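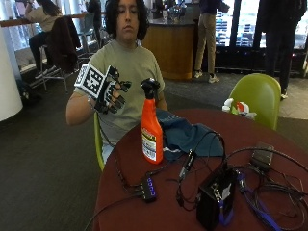 Zerrin Erdem さんは書きました:
> 手袋のほうの追跡がまた途切れるようになりました。手の甲の大きいマーカーは
> だいたい拾えているのに、指を曲げると小さいほうが次々に消えます。
> 校正は昨日やり直しました。ついでに言うと、USBハブにつないだものが
> 作業中に一度まとめて落ちて、挿し直したら何事もなかったように戻りました。
> 手袋が悪いのかハブが悪いのか、どこから手をつければいいでしょうか。
> グリッパー側のカメラも、なんだか白っぽく見える気がします。

Zerrinさん、みなさん、こんにちは。

返事が長くなりそうなので、お茶でも用意して読んでください。Darnitzのセルを組んだときに同じような症状でずいぶん悩んだので、そのときのことを思い出しながら書きます（当時のメモはTülin Tekinさんが取っておいてくれて、さっき送ってもらいました。ありがとう！）。

まず、手袋とハブは別々の話として扱うのがいいと思います。私は最初これを一つの故障だと思いこんで、手袋を外したりはめたりしながらケーブルを替えるという、あとで何が効いたのかさっぱりわからないことをやってしまいました。手袋を机に置いたまま、まずハブだけを見てください。

ハブは、つないであるものを全部抜いて、一本ずつ戻します。一本戻すごとに25分、そのまま記録を回します。長いなあと思われるでしょうが、うちでは短く切り上げたときに限って、あとから落ちました。待っているあいだにケーブルの取り回しを直すと退屈しません。机の上でケーブルが重なって輪になっていると、どれか一本を引いたときに隣の差込口まで揺れるんですよね。うちは結局、ハブを机にテープで固定して、電源の線だけ反対側から逃がす形に落ち着きました。見た目はあまりよくないのですが、October以来、いや、日本語で書けば十月以来ですね、一度もまとめて落ちてはいません。

ハブのランプは、あまりあてにしないでください。Kerbergの現場では、光っているのにデータが来ない、ということが何度もありました。ランプより受信側のログの時刻を見るほうが早いです。時刻が飛んでいれば線か電源、飛んでいないのに位置だけ抜けていれば手袋かカメラ、と私は分けています。

さて手袋です。指を曲げたときに小さいマーカーが消えるのは、まず角の浮きを疑います。指先を軽く丸めた形で、物に手を伸ばすときのように構えてもらい、横から見てください。平らに置いたときはぴったり貼れていても、曲げると縁が起きて、白と黒の境目がゆがむことがあります。浮いていたら、そこだけ押さえて済ませたくなりますが、剥がして貼り直すほうが結局は楽です。糊の残りをきれいに取って、台座が樹脂なら400番の紙やすりで貼る面をひとなでしておくと、付きがよくなります。マーカーの面には絶対に当てないでくださいね（やりました、私が）。

貼り直したら、必ず指の配置の設定も測り直してください。ほんの少し位置が変わっただけでも、指先の推定はずれます。Traltovholmでは剥がれた一枚を元の場所に「だいたい」戻して済ませていて、握る動作の最後だけ妙に指が開く、というおかしな記録がたくさんできてしまいました。Serpil Polatさんがあの記録を全部見直したと聞いて、本当に頭が下がりました。

それから照明です。大きな窓のある部屋だと、時間帯でマーカーの白い部分が飛びます。露出を自動のままにしていませんか？うちは手動に固定して、朝と昼過ぎに確認だけしています。手袋をはめた人に椅子に座ってもらい、手を胸の高さに上げて、ゆっくり握って開いてを五回。これで抜けがなければその日は始めてよし、という決まりです。

グリッパー側のカメラが白っぽい件は、たぶんレンズです。魚眼は前に出ているぶん指がよく触れますし、縁のほうの汚れが光を拾って、全体が眠い感じになります。
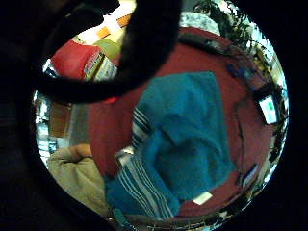

拭くときは、先にブロワーで埃を飛ばしてから、レンズ用の布で中心から外へ、力を入れずに。作業に使っているタオルで拭くのはやめてください。洗いたての柔らかいものでも細かい糸くずが残りますし、うちではそれが縁に付いて、校正のたびに誤差が少しずつ違うという不思議な現象になりました。原因がわかるまでにまるまる何日もかかって、Tülin Bilginさんと二人で力が抜けるほど笑いました。

拭いたあとも白っぽいようなら、取り付けのねじを見てください。Şimşekoğluの図面どおりなら、グリッパーの付け根からカメラの台の前面までが62 mmのはずです。ここがゆるんでいると、手首を返したときにカメラがわずかにお辞儀をします。画像だけ見ているとまず気がつきません。定規を当てるのがいちばんです。ねじを締め直したら、こちらも校正はやり直しです。申し訳ないけれど、ここは省けません。

そうそう、柔らかい布を扱う作業の記録なら、手やグリッパー自身が視野をふさぐ場面がどうしても出ます。それは抜けとは別に印を付けておくと、あとで見る人がとても助かります。うちの印の付け方は古い表計算のファイルなのですが、もし要るようでしたら送りますので、遠慮なく言ってください。

ログの時刻が飛んでいたかどうか、わかったら教えてもらえますか。そのときハブに何がつながっていたかも一緒に書いてもらえると、もう少しましなことが言えると思います。

Elif Naz Yurt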